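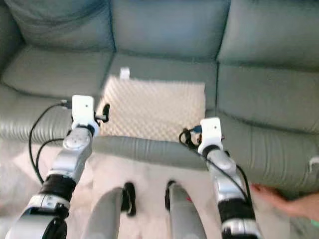
2 min read

House Rules for Home Sessions: FAQ

Who is this for?
Anyone running a two-arm robot in a family living room under the Flusen guidelines. If you work in a lab with lines painted on the floor, we envy you.

Can I put my hand near the arms?
Only if the operator knows it's coming. Say "hand in" out loud, wait for the answer, then reach. Feeling silly is not a valid exemption.

Do we tidy the room first?
No. Clear the path of the base and leave the rest. Toys, clothes piled on the sofa and a suitcase on top of it are what a home has in it. Rule 13 asks you to move anything that could fall on the arms.
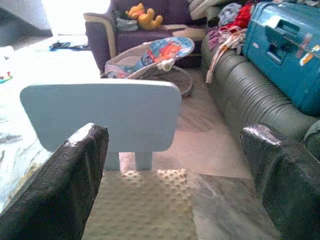

Soft things and small furniture

Why a foam pad or a seat cushion?
They bend and forgive a clumsy grip. A child's chair is less generous. Go slowly near the backrest, and never let both grippers pull on it at once.

What about cables?
Check the loops before every run. A cable that hangs low will find a chair leg sooner or later, usually on the best run of the day.
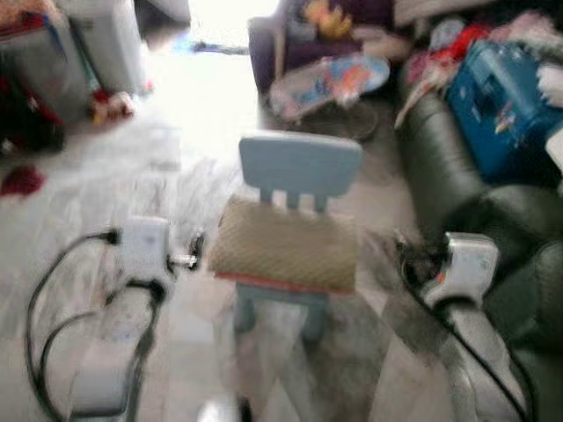
Photo: Ritva Pesonen / Dramani

How long may a session last?
90 minutes, then a break. The robot doesn't need one. You do.

Who do I tell if something gets broken?
The household first, then the Skondcombe desk, extension 2745. Please keep to that order.

Last updated 20/05/2022. Next review in October.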